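Progress report to Vandenberghe
Ploka household tidying project, second reporting period
Prepared by Mirjam Van Wijk, with input from Milan Van Rooij
Jun 5, 2025

Short version first

We are behind on the small items work and on track with the rest. The reason is a fault in the hand-held grippers that we found late and should have found sooner. Part of the data from this period is not usable. No one was seriously hurt but there was a pinched finger and we are treating it as a safety matter. Details below. Sorry for the length, Milan says I should cut it and he is probably right, but you asked for the full story on the phone.

Where we said we would be

Plan for the period was 1,000 good recordings of small loose things being picked up and put into a tray, done in real bedrooms by our home collectors using the hand-held gripper. Same finger shape as on the arm at Jenska, so what people do by hand can be used to train the arm later. Beds were chosen over tables because the tables were getting too easy. Soft surface, busy patterns, things sink in a bit.

Also planned: first trials on the Jenska arm with the new training set, and a written handling guide for collectors.

Status:
Recordings – made, but many have to be thrown out, see below
Arm trials – started, then paused
Handling guide – done, now being rewritten
Household agreements – all signed, no problems there

What went wrong

Two separate faults. They look alike in the recordings, which is why it took us so long.

Fault one, pivot screws backing out. The fingers turn on screws and the screws were working loose in use. Not falling out, just loosening, enough that the finger tips no longer met squarely. A collector feels this as a slight wobble and corrects for it with the wrist without thinking. Fine for the collector, bad for us. The arm can't correct the same way. So what we were recording was people getting good at using a broken tool.

Fault two, the pads. The foam on the inner face of the fingers was shifting on its glue after long sessions. When the pad creeps toward the tip it catches on things. Cords and straps mostly. You go to let go of a cord and it comes back up with the hand. Several collectors wrote this in their notes as "sticky" and we read that as dirty pads and told them to wipe the pads. Which made it worse, the cleaner we had recommended softens the glue. Our mistake.

The pinch

One of our collectors went to push a pad back into place with her free hand while still holding the trigger. The loose finger closed further than it should and caught the side of her thumb. Bruise, skin not broken. She reported it the same day and carried on after a break, though in hindsight we should have stopped the session there. She has been paid for the full session and for the ones we then canceled.

We hadn't told people to let go of the trigger before touching the pads. The guide had a line on keeping hair and sleeves clear and nothing on this. It does now, on the first page.

How we found it

Not from the notes, which is embarassing. Milan was at Jenska for the arm trials and the arm kept closing a little to one side of the target. Every time, same side. He assumed a calibration error and lost 2 days on it. Then he put one of the returned hand grippers next to a new one and the old one had visible play at the pivots. He called me, I went to check the grippers on our shelf, same thing on 3 of them.

After that we went back through the recordings with fresh eyes. Once you know what to look for you see it a lot.

The home sessions since the stop

We stopped all collection, then restarted in a small way. Setup has stayed as agreed with you: lived-in bedroom, blanket with a strong pattern, open tray, a mixed lot of small things near it. Strap, cord, hair tie, beaded bracelet, coil keychain and so on. We kept the awkward items in on purpose. The coil and the cord are exactly where the pad fault showed up, and dropping them now would hide it.

Checks are simple. Collector opens and closes the gripper on nothing, looks at the tips, then presses lightly on each pad before the first pick. If anything moves, stop and call. Between rounds the tray gets emptied and the things are spread out on the blanket again. 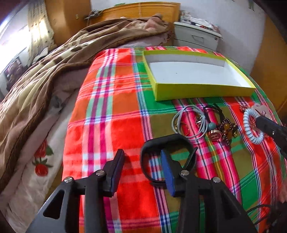

What we changed

Screws. Thread lock on all pivot screws, done by us before a gripper leaves the building. Collectors don't get a screwdriver any more. Some had been tightening by feel and over-tight is its own problem, the finger drags and the trigger gets heavy. All of the returned grippers have been stripped and rebuilt.

Pads. New glue, and no cleaner of any kind. Dry cloth only. We also asked Pernent for a pad with a lip that hooks over the finger so that it can't creep even if the glue lets go. First samples were too thick and the jaws wouldn't close on thin things like a ring. Second samples are due, no date from them yet. I am chasing.

Trigger stop. A small block inside the handle so the fingers can't close past the point where the pads meet. This would of prevented the pinch. Cheap part, should have been there from the start.

Guide. Rewritten in plainer words with the safety line on top. Mirjam's draft was too long (my draft, yes) so Milan cut it to a single page. Collectors have to read it aloud with us over the phone before the next session. A few of them find this silly. Doing it anyway.

Notes form. The box for remarks is gone, replaced with direct questions. Did a finger wobble. Did a pad move. Did anything come back up with the gripper after you let go. If yes to any, the session is held back until one of us has watched it.

What has to be thrown out

Still sorting. Rule we are using: any recording made on one of the worn grippers is out, unless the tips can be seen meeting properly both at the start and at the end. Strict but we'd rather lose good ones than keep bad ones. Milan wanted to try fixing the offset in software and keep more. We talked it through with the people at Jenska, and they didn't like it, the wobble isn't the same from one pick to the next so there is nothing steady to subtract. Agreed to drop that idea.

Recordings with larger items (socks, books, remote controls) are mostly fine. A loose finger matters less when the thing is wider than the play. Those stay in and Jenska can start on them right away.

I don't want to give a final count in this report. We gave you a number too early last time. You will have it with the next one.

Arm trials

Paused at Jenska after the side offset was traced. The arm itself is OK. Its fingers are driven and bolted up differently from the hand ones, no loosening found. The pads are the same foam though, so those have been re-glued as well.

One thing from the trials that is worth passing on. Before the pause the arm was already doing decently on finding the tray, also on patterned blankets, which was the part we were worried about last year. Picking was the weak side. So the choice of bedrooms looks right and the tool was the trouble. Too early to lean on that, it's only a handful of runs, but you asked if the approach still holds and my answer is yes.

Money

The rebuilds and the trigger stops came out of the spare parts line, which is now empty. The repeat sessions are the bigger cost, as collectors are paid per session and should be. We can cover the first part from travel we didn't use. For the rest we'd like to move money out of the kitchen phase and start that phase with 6 households. Need your OK on this in writing, email is enough.

We're not asking for extra funds at this point. If the Pernent pads come in expensive that could change and I'll say so as soon as I know.

Revised dates

Small items set complete: October, was meant to be this period.
Arm trials restart: as soon as the first clean batch is checked, no need to wait for the full set.
Kitchen phase: after October. Not in parallel as planned. We tried running things in parallel and that is part of how the notes went unread.

Still open

– Pernent samples, see above
– How long the thread lock holds. Milan has a gripper on the bench being opened and closed by a motor, it gets looked at every morning. Fine so far
– Whether to retire grippers after a fixed number of sessions. Leaning yes, don't know the number yet
– Two collectors have not sent back their old grippers. Both have been told not to use them. Will go and pick them up ourselves if needed
– Insurance wants the pinch on their own form. Filled in, waiting on a signature

What we need from you

The written OK on moving the kitchen money. A yes or no on October. And somebody at Vandenberghe to read the new guide who hasn't seen the old one, we are too close to it by now. One page, ten minutes. Send remarks to either of us, Milan is quicker with email this month, I'm at Jenska a lot.

Screw and pad check sheets are in the shared folder under Ploka, hardware. The incident note is in there too.

Mirjam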